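About Tundcombe Study Residence

Our History and Purpose

Tundcombe Study Residence provides housing, quiet study space, and evening instruction to adults who are returning to school. The Residence was founded by the Ullau Education Trust, which continues to own the buildings and appoint the governing board. Most residents are enrolled in degree or certificate programs at colleges within commuting distance. Others are preparing for licensing examinations in nursing, surveying, and the building trades.

The Residence opened in a former seed warehouse on Mendano Street. The upper floors were converted to single rooms and the ground floor to a reading room, a kitchen, and a dining hall. A second building, Manalo House, was added when the waiting list grew longer than the list of residents. The 2 buildings now contain 69 single rooms and are joined by a covered walkway that crosses the garden.

The Trust's founding statement asks the Residence to offer "a room, a desk, and an undisturbed evening" to any adult who wishes to study in earnest. The board reviews its policies against that statement every April and publishes the results in the annual report.

Residential Life

Each room is furnished with a bed, a wardrobe, a bookcase, and a full-width desk. Kitchens are shared by residents of the same floor and are open at all hours. Breakfast and the evening meal are served in the dining hall during term, and residents who work late shifts may arrange for a covered plate to be kept for them.

Quiet hours begin at eight in the evening and end at seven in the morning. During this period conversation is confined to the kitchens and the garden room. Residents are asked to use headphones, to close doors by hand, and to receive guests on the ground floor only.

Residents may bring their own small furnishings, including chairs, rugs, and desk lamps, provided that all electrical items are presented at the front office for inspection on arrival. Candles, portable heaters, and hot plates are not permitted in rooms. 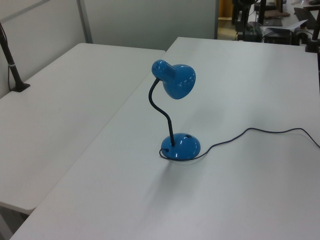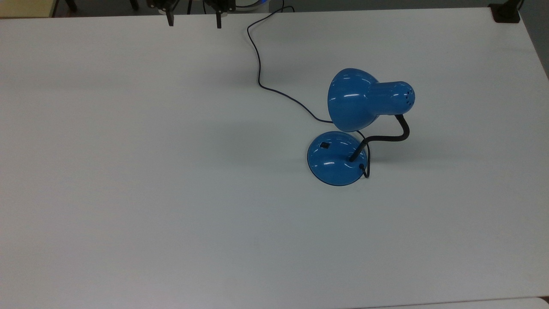
Blue desk lamp with flexible neck

The Reading Room and Library

The reading room seats 100 and is open to residents at all times. Members of the public may use it on weekday afternoons upon application to the front office. Long tables are reserved for individual work. Study groups may book the smaller rooms off the east corridor for up to three hours at a time.

The library holds 2100 volumes, chiefly textbooks, reference works, and past examination papers. The collection began with a gift of engineering and mathematics books and remains strongest in those subjects. Nursing and accounting have been built up more recently through an annual purchase fund. Residents may borrow six books for four weeks. Reference works and examination papers do not leave the building.

Suggestions for purchase are welcome and may be entered in the book kept at the library desk. Each suggestion receives a written reply.

Instruction and Academic Support

Evening classes are held during term in writing, algebra, statistics, and the use of spreadsheets. Classes are small and carry no grade. Residents attend without charge, and remaining places are offered to neighbors of the Residence at a modest fee.

Tutors hold open hours in the garden room before the evening meal. They can assist with the planning of essays, the reading of difficult texts, and preparation for timed examinations. Tutors do not correct work that is to be submitted for credit.

Governance and Funding

The Residence is governed by a board of nine members, two of whom are elected by current residents. The board meets quarterly, and its minutes are available at the front office. Income is drawn from room fees, the Trust's endowment, and gifts. A portion of the endowment is set aside for reduced fees, which are awarded on the basis of need.

Applications

Applications are accepted throughout the year from adults aged 21 and over who hold an offer of study or an examination date. Forms may be collected from the front office or requested by mail. Applicants are invited to visit the Residence before accepting a room.

Page last reviewed 4 Aug 2022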